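Jumpers: fold or hang?
Home > Laundry and Wardrobes
18 replies

skudbridge_slav
Right, I need opinions. I've been hanging my jumpers for years and every one of them now has those daft pointy shoulders. Started folding this week, using the bed as my table, and I've got one I'm quite pleased with. The rest are still up by the headboard waiting their turn (the grey fuzzy one is going to be a nightmare, I can tell).
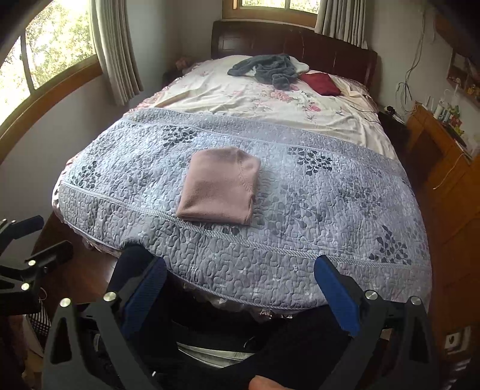
Pink one done, grey fluffy one still in a heap at the top

My question is whether to stack them flat or stand them up in the drawer. The drawer is deep but not very wide.

mateja_n
Ooh, love the bedspread, the leaves are gorgeous! Stand them up, definitely. I did mine in February and I can see every one when I open the drawer.

Kreso_V
Disagree with Mateja, sorry. Standing is fine for T-shirts but thick knits flop over the minute you take one out. Flat, heaviest at the bottom, three to a pile.

mateja_n
Mine don't flop! You have to pack them in snugly, Kreso.

Kreso_V
And then you can't get one out without dragging its neighbours along. Been there.

lumturie
I roll anything fluffy. Folding it leaves a crease right across the front and it never quite drops out. Pink one looks very neat though, Slav, did you fold the sleeves in behind?

skudbridge_slav
Yes, sleeves behind first, then up from the bottom. Took me a few goes! Might try rolling the grey one, ta.

Kastriot T
Shelf in the wardrobe, pile them up, shut the door. Mine have been like that since we moved and they look fine to me.

lumturie
Kastriot we have all seen your jumpers

skudbridge_slav
Ha! OK, going flat for the thick ones and I'll give Mateja's way a go with the thin ones. Will report back once the drawer's full.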